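Courses > Environmental Studies > Student Projects > Spring Reports

Standby Power Use in Shared Kitchens at Atstead Hall
Cheuk-hei Tseng
1/30/19

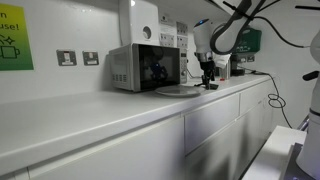

Standby power is the electricity an appliance draws while it is plugged in and waiting. I chose the topic after reading that most students in my building leave everything plugged in over break. The amounts are small for one device but they run all day and all night.

Method

I measured appliances in nine shared kitchens in Atstead Hall. Each kitchen has a microwave and a coffee maker, and most have a toaster. I borrowed a plug-in meter from the physics lab and left it on each appliance for a full day with a note asking people not to unplug it. Someone unplugged it anyway in the Koo wing kitchen, so that reading was taken again the next week. I wrote down the standby draw in watts and the total energy for the day.

I also put a short survey under doors on every floor and got 343 back. Seven were blank and I left those out.

Results

The microwaves used the most on standby, mainly for the clock display. The older ones on the Gatel side drew more than the newer ones. Toasters with a lever drew nothing I could measure. The coffee makers were mixed. Those with a clock drew power all day and those with only a rocker switch did not.

Adding up all the kitchens and carrying the daily numbers over a year gives 300 kilowatt-hours. This assumes breaks are the same as term time, when the appliances are also left plugged in.

In the survey, most people said they never unplug a kitchen appliance. The usual answer was that it belongs to the building and they did not think it was up to them. Several people wrote that the outlets are hard to reach.

Problems

The meter does not read well below one watt, so the smallest numbers may be off. I did not measure refrigerators because they cycle on and off and cannot be left unplugged. Laditz Hall was in my first plan but I could not get access in time.

Next steps

I would like to repeat the readings in April with switched power strips in half of the kitchens. The housing office has the request, filed as number 3717, and has not answered yet.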